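Teaching the second shift: how Brorkholm brought handling arms onto the packing side

Sebastian Ene has spent most of his working life around packing lines and does not sound impressed by machinery. He runs handling trials at Brorkholm, which supplies filled trays to canteens and railway kiosks, and he was the first on the packing side to be moved from the line to a bench with an arm on it.

"The job used to be hands and pace," he says. "Now a good part of it is deciding what counts as a proper grip."

The plant started in November with 4 arms. They handle the pieces that vary most from one to the next, the ones the older fixed machinery never coped with. Each new product goes to the trial bench first, where an operator works through 300 grasps before anyone considers running it on the line. A product that passes gets a further 600 under line conditions.

Bread was harder than the planning documents assumed. A jar is the same jar every time. A bun gives way under load, and the controller has to stop closing at a point that depends on the bun. "You can set a force limit," Ene says. "The limit that holds one piece will dent the next one. So you go by width and force together, and you check the crust afterwards with your own eyes."

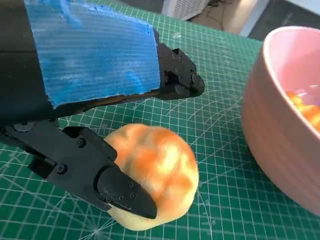 Brorkholm Packing Side – Handling Trials

Much of the bench work concerns contact surfaces. A bare fingertip and a foam pad behave differently on a soft piece, and foam changes as it wears. Ene keeps a log of pad changes beside the grasp log and reads the two together. When the failure rate drifts, he looks at the pad before he looks at the software.

Sebastian Gavrilă, who schedules the shifts, deals with the other side of the change. No positions were cut when the arms arrived, but the positions moved. Two people per shift who used to place items by hand now load, clear and inspect. The work is easier on the shoulders and harder on the attention.

"People were told it would be less tiring," Gavrilă says. "Some of them go home more tired. Watching for a fault that comes once an hour is work, and we had not planned breaks for it." The schedule now rotates staff off monitoring every 90 minutes.

Pay was a slower matter. Trial operators were on the line rate until spring, although they were writing the procedures the line would follow. A separate grade exists now. Gavrilă describes it as overdue and still a little low.

The fault list from the first period ran to 578 entries. Ene sorted it himself and found that the largest group had nothing to do with gripping. Pieces were being presented at the wrong angle, or too close to a neighboring container for the fingers to open. Those were fixed by changing how trays are laid out – a decision made by the people who load them.

Next on the bench is a range of filled rolls with a sticky glaze. Ene has asked for a second set of pads and a longer trial. He has been given the pads.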